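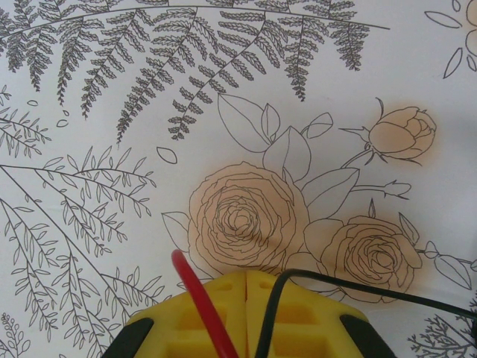
## Pince souple ou pince rigide pour tenir un feutre ? (caméra au poignet)

**Question posée par Ermelinda Tavares, le 23 avril 2022**

Bonjour à tous,

Je précise que le français n'est pas ma langue maternelle, je m'excuse pour les fautes.

Je fais des essais de coloriage avec un bras Tordale et je dois choisir entre deux pinces avant le mois de mai :

- la **Duda**, deux doigts rigides, ouverture de 57 mm ;
- la **Ideo**, deux doigts souples, qui s'adapte mieux aux objets ronds.

Le support est une feuille imprimée au trait noir, avec des roses, des fougères et des feuilles très fines. Les roses acceptent bien une teinte pêche, même quand la couleur dépasse un peu le contour. Pour les fougères, c'est beaucoup plus difficile, les folioles sont petites et déjà hachurées.

Mes deux questions :

1. Est-ce que la souplesse des doigts Ideo va faire bouger la pointe du feutre pendant le tracé ?
2. La caméra du poignet voit aussi la pince et les câbles dans le bas de l'image. Faut-il déplacer la caméra, ou bien on peut masquer cette zone dans le logiciel ?

Le contrôleur est un Tidesmont, firmware 1502. Je vous remercie d'avance.

---

**Réponse 1** (acceptée)

Bonjour Ermelinda,

Pour un feutre, je prendrais la Duda. J'ai essayé les deux sur le même dessin. Avec les doigts souples, la pointe part de côté à chaque changement de direction, et la correction arrive trop tard. Pour une grande rose, ce n'est pas grave. Pour une foliole, le trait est perdu.

Pour la caméra, je conseille un masque fixe. Il faut procéder ainsi :

- fermer la pince et prendre une image de référence ;
- dessiner le masque sur la pince **et** sur les câbles, avec une marge ;
- refaire la même chose pince ouverte, puis garder la réunion des deux masques.

Attention aux câbles : s'ils ne sont pas attachés, ils changent de place quand le poignet tourne et le masque ne sert plus à rien. J'ai mis deux colliers et je vérifie le masque toutes les 300 images.

*Fernanda Falcão*

---

**Réponse 2**

ça dépend du feutre. Avec un gros feutre la Ideo tient très bien chez moi. Descends la vitesse à 7 mm/s et tu verras

---

**Commentaire d'Ermelinda Tavares sur la réponse 1**

Merci beaucoup Fernanda. J'ai une pince Duda en prêt, je commence par elle. Le masque doit-il être refait si je change seulement la hauteur du bras au-dessus de la feuille ?

> **Fernanda Falcão :** Non, la caméra et la pince bougent ensemble. Seulement si vous démontez l'une des deux.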